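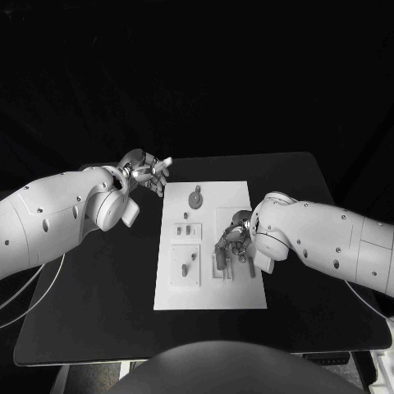

Workshop Tips: Good Habits for a Two-Arm Assembly Bench

I love a tidy bench, and I love one even more when a pair of robot arms is working on it! Most of what follows is plain shop sense you could use with a vise and a hand drill. Some of it only matters once the thing reaching across the table has motors in its elbows. We use these as house rules at Lalside, and the folks at Dalside have borrowed most of them for their own back room.

Start with the table

Matte black is a joy to work on. White parts and white boards jump right out, for your eyes and for any camera you have up there. Dust shows too (so does every thumbprint), so wipe the top with a barely damp cloth before you power up and let it dry.

Keep everything that isn't part of the job off the table. Coffee, pencils, phone, the tiny screwdriver you'll swear you only put down for a second. If a tool has to be close by, give it a shelf behind you.

Put the parts on a board

Pegs, plates and small round pieces go on one flat board, and the board goes in the same place every time. We mark its corners with paint pen, two strokes per corner, and it takes no time at all. Before that we used masking tape, and the tape edges curled up by August and caught on everything.

Leave yourself a blank margin at the near end of the board. It's so handy! A piece that ends up there is easy to spot and easy to pick up once the arms are stopped.

Group parts by the plate they belong to, and stand pegs upright if the fit allows it. Cylinders that have to lie down should have something next to them, or a shallow groove, so they don't take a trip to the floor.

One hand in, one hand out

My favorite rule of the bunch. When one hand is down among the parts, the other stays raised or well clear of the area. Switch as often as you like, but bring the first one up before the second one goes down. Jobs that really do need both hands low get written on the job card, and they get run at slow speed first with somebody at the stop button.
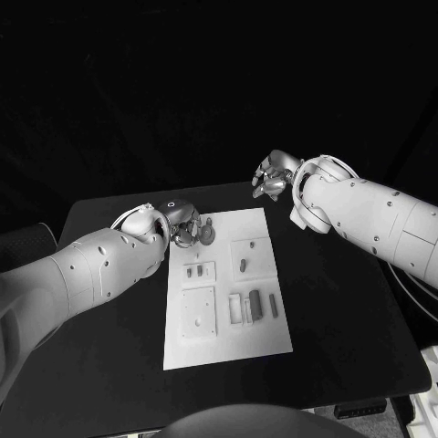
Slow speed for us means 40 millimeters a second, and I'd happily go slower with a new fixture. You learn so much by watching a slow pass. You see which finger brushes a neighboring peg, which plate shifts a hair when it's pressed, and where the wrist comes lower than you thought it would.

People and arms take turns

No reaching over the table with the arms live, even for a dropped peg. Press stop, wait until both arms have settled, then reach. We keep everyone 2 feet back from the table edge during a run, with a painted line on the floor, and visitors stand behind the line too. Long sleeves get rolled and lanyards come off.

Check that stop button every morning before the first job. Press it during a slow move with nothing in the hands and make sure both arms quit. If one of them doesn't, the bench is closed for the day, full stop.

Cables and power

Give each cable a loose curve with enough slack for the arm's longest reach, then run the arm through that reach by hand control and watch the cable the whole way. A tight one will tug at the worst moment. Route them away from where feet go.

Power strips belong off to one side, where you won't kick them. Never plug one strip into another, and keep shop vacs and heat guns on a separate circuit. Those things pull a lot.

Looking after fingers

Jointed fingers collect grit. A soft, dry paintbrush gets into the knuckles beautifully, and a lint-free cloth does the rest. Skip the spray oil unless the manual for your hand asks for it.

We look over every screw on the arm casings after 300 cycles. Put a tiny dot of paint across each screw head and onto the casing, and a loose one shows up right away!

Write it down

Hang a notebook on the bench. Ours is a plain Hedlund pad on a string, with the Zernard checklist taped inside the cover. Job, speed, anything odd, initials. Tuesday is when we read back through the week's notes and fix whatever keeps coming up. Last time it was a plate that wouldn't sit flat, and a few strokes with a file took care of it.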